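Gidlow Lane House
Home
Gallery
Notes
Workshops
Contact

Gallery: baskets, trays and other things we keep stuff in
Posted 29/11/2021
Filed under: Storage, Kitchen, Table

Quick one today. Captions are short, sorry, typing this between two loads of dishes.

Background for anyone new – the long sideboard came out last winter and everything that lived in it had to go somewhere. Bread, napkins, tea towels, the good spoons, the bad spoons. Tried boxes first. Hated the boxes. Then a bag of woven trays from the Landstead clearance shelf and that was that. Picked up more since, from all over. Too many probably.

Click through for the bigger versions. Old gallery (the shelves and the pantry) is still under Notes, number 589 if the search is being slow again.

THE WOVEN ONES
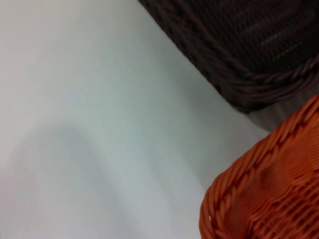

Orange and dark brown, white table. 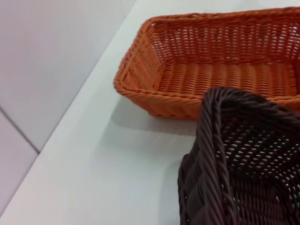
Couldn't decide on a color for the kitchen so went with both. The brown hides everything, coffee, jam, the lot. The orange shows crumbs but it makes me happy at breakfast and I'm keeping it. Bread goes in the orange. Brown is for whatever is lying around when people are coming over.

Cleaning, as I get asked every time: shake them out over the sink, old toothbrush along the braid, lukewarm water with a drop of dish soap, rinse, upside down on a towel overnight. Don't put them on the radiator. I did that with one from the Dornow set and the rim went wavy and it has never sat flat since. It holds clothespins now.

Liners – plain cotton, cut a bit bigger than the floor of the tray and hemmed badly by me. Wash with the towels. If you only make one make it for the bread, the crumbs get down in the weave and you will be at it with a toothpick.

Sizes. I don't have exact ones, somebody wrote in asking. Take your tape measure to the store. Measure the shelf first, and check the depth with the cupboard door shut, I got that wrong twice.

Stacking works if they're the same make. Mixed ones lean. I keep 4 or 5 out at a time and the rest go on top of the wardrobe in an old pillowcase so they dont get dusty.

STILL TO COME

The wire ones from Gaillard, once I find the lids. Also the big log basket, which needs a new handle before it gets its picture taken.

Comments are closed on this page becuase of the spam, use the contact form. If you're writing about the liner pattern put LINER in the subject line so I see it. There were 763 unread in there last I looked and most of them want to sell me a roof.

Previous: Pantry shelves, part two
Next: Hooks and rails
Back to gallery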